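Home | Products | Service | News | Contact

We use cookies to improve your visit. Accept / Manage

Skurnico door-opening robot gets new service routine

Skurnico has changed how its Vondley home robot is set up and looked after. Out now for all service partners. Main points: wrist check every 882 door cycles (was 2000), new grease, and a rehearsal in the simulated flat before the arm goes back to work.

The rehearsal is the big change. Interior door part open, round knob, fridge close by on the hinge side. Tight for the elbow.
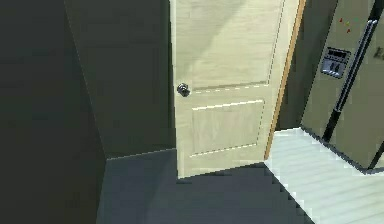
Grekside, September 10, 2023 - Engineers load the joint offsets from the serviced machine, run the door task 13 times in simulation, then compare torque logs. Any drift, the wrist comes off again. Four bolts, one connector, no need to unmount teh base.

"We were getting call-outs for slack wrists and it was nearly always the knob turn," said Fares Rawashdeh, service lead. "Shorter interval, better grease. Should of done it in May."

Kits ship from the Qudah depot. Old grease must be wiped out fully, do not mix. Updated manual on the partner pages.

Comments

dk_service: does the 882 count reset itself after the wrist swap or by hand?

Marta: By hand, menu 4. Caught me out too.

oldspanner: still no torque figure for the bolts in the manual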